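8/7/19 – bench notes, glaze room

Started the morning by opening the Drasby kiln, which had sat shut overnight because I promised Mafalda I wouldn't peek. I peeked a little. Anyway, it was down to a temperature I could stand with gloves on, so out came the whole second batch of the ash glaze tests.

The short version is that I'm happy with the top shelf and annoyed with the bottom one. The top shelf tiles have that runny green I've been chasing since November, breaking to a toasty brown wherever the glaze thinned over the ridges. Lovely! The bottom shelf is the same recipe, same bucket, same brush (mine, the fat one with the chewed handle), and it came out like dried oatmeal. Pinholes all over, and a couple of bare patches where it crawled back from the edge and left the clay showing.

My first thought was dust. Catríona thinks it's the bisque. She had some of those tiles in the other kiln on the day it shut off early, and if they were underfired they'd have gassed a lot more in the glaze firing. She may well be right. I marked the backs with iron wash but of course I only wrote the glaze number and left off the bisque load, so now I can't sort them. Note to self: bisque load goes on the back, every tile, no excuses.

What I changed from batch one:

Washed the ash twice where I used to wash it once. The Clirnudport ash is mostly apple and whatever else Birdie's uncle burns, and the first rinse water was slippery enough that I put on a second pair of gloves. The second rinse was much milder. I let it settle, poured off the top and dried what was left on plaster.

Dry mix was 1,000 grams total, and 400 of that was ash. The rest was feldspar and ball clay in the same proportions as last time (see the inside cover, I'm not copying it out again).

Sieved it through the coarse mesh and then 3 times through the fine one. My arm hurts.

Added water until it felt like thin cream. I know, I know, Eoin wants a real specific gravity reading. The good scale was over in the plaster room and I didn't feel like walking.
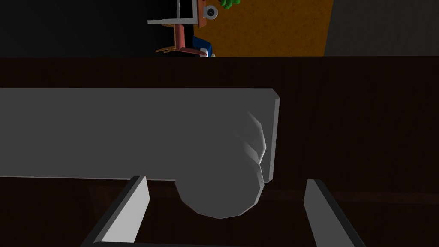

Thickness problem

Going back through the tiles, I think I brushed the bottom shelf set heavier. I did those after lunch, and by then the bucket had been standing open and had to be thicker. You can feel it with a fingernail at the rim, there's a real step. Gobnait dips everything and says brushing ash glazes is asking for trouble. I brush because I can't make a bucket big enough to dip in for every test – we'd be out of ash by the second week.

A compromise would be to pour. Tilt the tile over a bowl, one pass from a cup, let it drip, turn it around and do a second pass over the lower half only. That gives me one coat and two coats on the same piece, and I can stop arguing with myself about it.

Also tried a tiny amount of the Cutari red iron in the leftover glaze, just a pinch in a yogurt cup. Went on one tile, top shelf, back left. It's a nice dark honey color, a bit muddy where it pooled. Birdie wants it for her mugs. I told her it's one tile and to calm down, then I went and looked at it again myself.

Firing stuff

Held at 800 degrees on the way down, same as before. I don't think the hold did any harm, but I'd like to try one load without it so I know what it's doing for us. The cone on the bottom shelf was barely bent and the top one was flat on its face, so that kiln is firing uneven again. That could explain half of the oatmeal all by itself. Eoin says one of the lower elements looked tired when he had the lid up, and he's going to put the meter on it. Please don't load anything you care about on the bottom shelf until he has!

For next time

Six new tiles from the fresh Dunstan stoneware, all from one bisque load, load number on the back. Pour them, don't brush. Three go on top and three on the bottom, and a cone beside each set.

Get the scale back from the plaster room.

Ask Mafalda if she still has the dry ash from the first bag, the darker one. I'd like to run it unwashed on a single tile in a saucer, in case it goes everywhere.

Shelf wash is nearly gone, and there's a green drip on the middle shelf that needs grinding off. It was mine, I'll do it tomorrow.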